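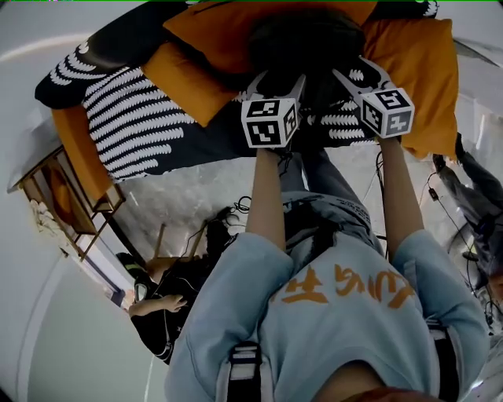 Light blue hoodie with orange print across the back.

Does "24-Hour" Hand Cream Last 24 Hours?

Project report, Consumer Science elective, Padthorpe College
May 8, 2018

Background

Almost every hand cream sold in the drugstore near campus has a number of hours on the front. Eight, twelve, twenty-four, and in one case forty-eight. I wanted to know what that number means and whether a normal person could tell if it was false. My suspicion at the start was that it can't be checked at home and that the companies are comfortable with that. I have tried not to let this decide the results, but readers should know it was there.

I picked two creams. Yazıcı Daily Hand Cream says "24-hour moisture" on the tube. Bornis Plain Hand Cream costs less than half as much and makes no promise about time at all. The ingredient lists are closer than the prices. Both start with water and glycerin, and both have shea butter further down. Yazıcı adds a rose extract after the preservative, and ingredients that low on a list are usually there in tiny amounts.

Part 1: What buyers say

Lendance, the online beauty store, had 3567 reviews up for the Yazıcı cream in March. I couldn't read all of them, so I sorted by newest and saved the first 278. Sixteen of those were about shipping or a leaking cap and I threw them out, leaving 262.

I read each one looking for any mention of how long the cream lasted. Very few people say. They write that it feels rich, that it smells like a real rose, that their mother likes it. Many gave it five stars the day it arrived, which tells you nothing about a claim of 24 hours. A good number said they put it on "all day long" and loved it. I marked these as positive at first because the tone was so happy, then changed my mind. A person who needs cream all day long has not bought a 24-hour cream.

I also noticed that many of the longest reviews ended with a line saying the reviewer got the tube free. I don't think those people are lying. I do think it is hard to be rude about a present.

Part 2: Wear test

I asked seven students from my dorm to use Yazıcı on one hand and Bornis on the other. I squeezed both creams into plain jars marked A and B so the tubes couldn't influence anyone. Each person put on the same small scoop at breakfast and wrote down how each hand felt at lunch, at dinner, and the next morning, using a scale from one (tight and dry) to five (soft).

The first problem was hand washing. The claim on the tube doesn't mention washing, and I could hardly ask people to skip it for a day. Everyone washed as usual and kept a tally.
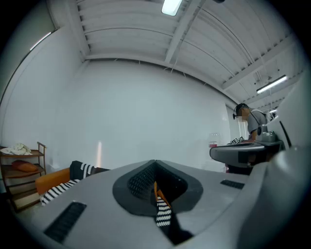
The second problem was the smell. Yazıcı has a strong rose scent and Bornis has none, so by lunch most of the group had guessed which jar was the expensive one. I should have seen this coming. An unscented cream with an hours claim would have been a better choice, but I had already paid for the tubes.

Results

At lunch both hands scored well, with jar A slightly ahead. By dinner the scores had dropped for both and the gap was gone. The next morning five of the testers gave both hands the same score they had given bare skin before the test. The other two said the jar A hand was a little softer. Both of them had also guessed correctly which jar was which, so I don't put much weight on it.

Discussion

I wrote to Yazıcı through the contact form asking how the 24 hours was measured. The reply said the claim was "supported by instrumental testing on clean, dry skin." I asked whether the skin was washed during the test and on what part of the body it was done. I haven't had an answer to the second message.

If the test was done on a forearm that sat still and dry all day, the number may be perfectly true and still be of little use to someone who does dishes. Nothing in my project proves the claim is false. My group was small, the scale was only opinion, and the weather was mild that week, when hands are easier to please than in January. What I can say is that in ordinary use my testers could not feel a difference after dinner, and that the reviews on the store page are no help in settling it either way.

What I would change

Use a borrowed skin moisture meter in place of the one-to-five scale. Match the scents. Leave a third jar with plain petroleum jelly in the test, which I suspect would embarrass both brands. Run it in winter, and switch hands halfway, as most people work one hand harder than the other and I forgot to allow for that.

I have gone back to the Bornis for my own use, mostly on price.

Search this site
Enter keywords Go

Recent student projects
Do Lip Balms Make Lips Drier?
Price and Color Match in Drugstore Foundation
How Long Does Opened Mascara Stay Usable?
Reading a Shampoo Label: What "Free From" Leaves Out
Sheet Masks Compared With a Wet Washcloth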